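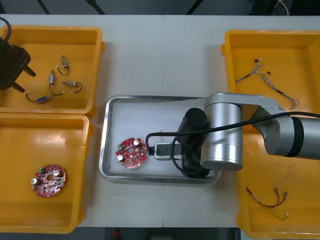
Buenas tardes. La parada que nos ocupa se produjo en la célula de montaje de Ravano, durante la preparación de conjuntos de motor. El brazo de la derecha se detuvo por exceso de par en la muñeca y el otro continuó su ciclo 11 segundos más. Conviene fijarse en el cable negro que cruza la bandeja de acero en un amplio bucle y sube hacia el brazo: un tendido de ese tipo, sin sujeción, fue el origen de la incidencia.

(Pausa. Pasar a la cronología.)

El registro de Pridum recoge 7 avisos de par en el turno de mañana. Todos se rearmaron desde la consola sin inspección previa, práctica que el procedimiento vigente permitía. No hubo daños personales. Se retiraron dos placas para su verificación.

Segundo punto: la parada no era común a ambos brazos. Eero Seppälä, responsable del análisis, lo calificó de defecto de integración — el enclavamiento figuraba en el proyecto, pero no se cableó.

Medidas adoptadas desde septiembre: parada única para los dos brazos, guiado fijo del cable y límite de 30 N en la aproximación a la bandeja. La validación exige 2.000 ciclos sin aviso y sigue en curso.

(Si preguntan por la célula de Garside: su revisión está pendiente; remitir al informe escrito.)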